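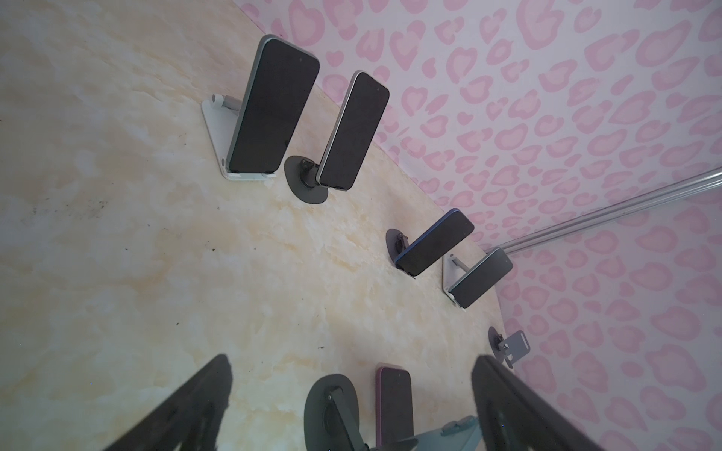

Phones on their stands, with our pink leopard print behind

About Us
6 December 2020 | By Griso Sakalauskas
3 min read
Search this site

Hurgate began as a market stall selling wallpaper offcuts, and we still love a bold pattern! 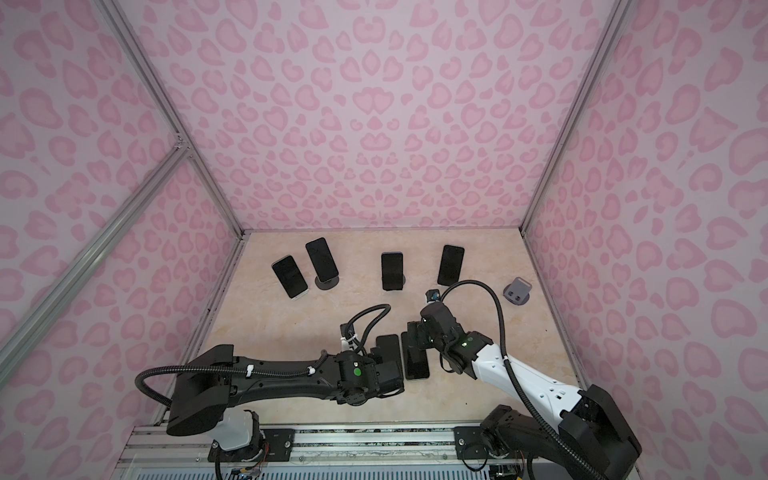 Our leopard print on three walls

We now keep 3,000 rolls in our Mesatov Street shop, from quiet stripes to great blowsy roses. 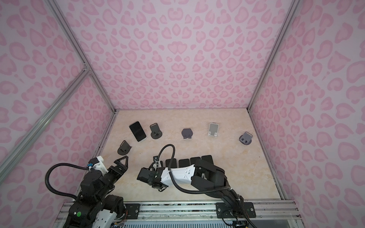
Samples are free (take three, take more) and we post them within 14 days.

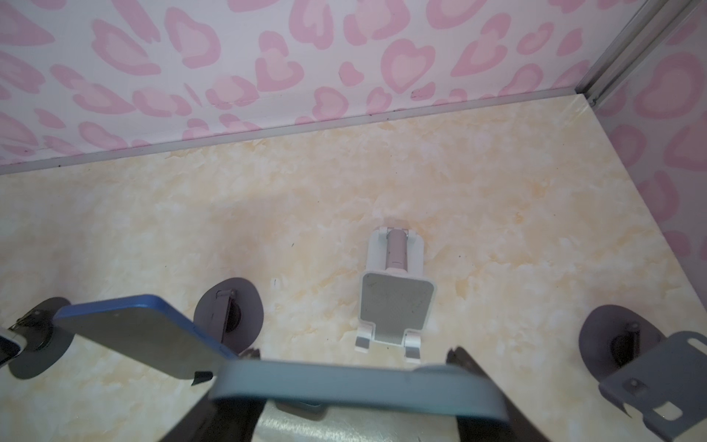 Do pop in during December, when the kettle is always on and we're open until six.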